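Workshop notebook - Tuesday, April
Toy brick storage, Dastthorpe room
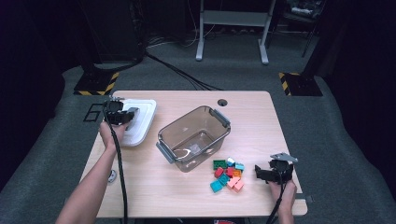

Smoky-brown bin with the lid off, bricks still on the table.

The problem, for anyone joining at this page: we own 2,000 toy bricks and until this spring they lived in carrier bags. Carrier bags are a fine way to store bricks if you never want a particular one again. The Clallport branch has the same trouble with jigsaws and gets no sympathy from me.

Plan is small bins with proper lids, 100 bricks to a bin, mixed colours. I did argue for sorting by colour. Then we spent an afternoon on whether teal is a green or a blue, and I withdrew the proposal.

Notes on the bin:

Likes - you can tell through the sides whether there is anything in it, which the old McAlister tubs never managed. Two grey latch handles, one on each of two opposite rims. Fits the table with room left for a heap and the lid.

Dislikes - the smoky brown does the colours no favours. Salmon pink goes in and something like old tea looks back at you. Also there's a small clear thing on the floor of the bin, and I only spotted it when it caught the light. If it's yours, claim it before it goes under a layer of bricks for good.

Lid is the white one with the raised rim. It goes on the left, flat, near the black tape that looks a bit like a 6. Please leave the tape alone. I've had to redo it once already and my 6 was much worse.

Keep the heap to the lower right of the bin and well away from the grommet hole at the back. Small light-blue bricks have a feeling for that hole. The carpet is grey, the corners of the room are dim, and I have spent enough of this month on my knees with a torch.

To do:
- label for the bin (front, not lid - lids wander)
- something to cover the grommet hole
- ask Clallport if they want the Ako crates back
- 100 more bricks to count out, preferably by someone else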